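We had four nights at Orkden in April and I'd go back tomorrow! It's a converted barn just outside Nudthorpe, 12 minutes' walk from the pub, with footpaths starting right at the gate. The beds are huge, the shower is properly hot and the kitchen has every pan you could want.
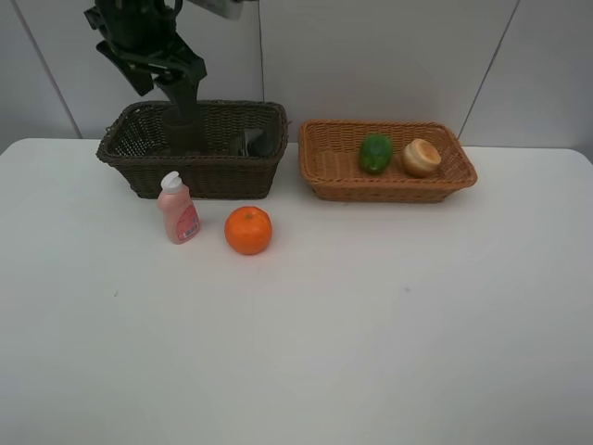 Another guest wrote in the visitors' book that the lane gets very muddy after rain and a low car will struggle. We managed fine - but do take wellies.

We paid £579 for the whole stay, logs and towels included, and evenings by the stove were bliss.
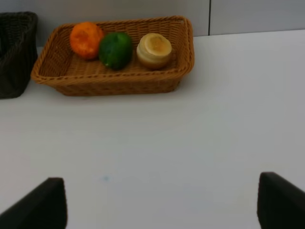 The garden gets the sun until late, and there's a lovely circular walk over the ridge that took us most of a morning. Dogs are welcome too.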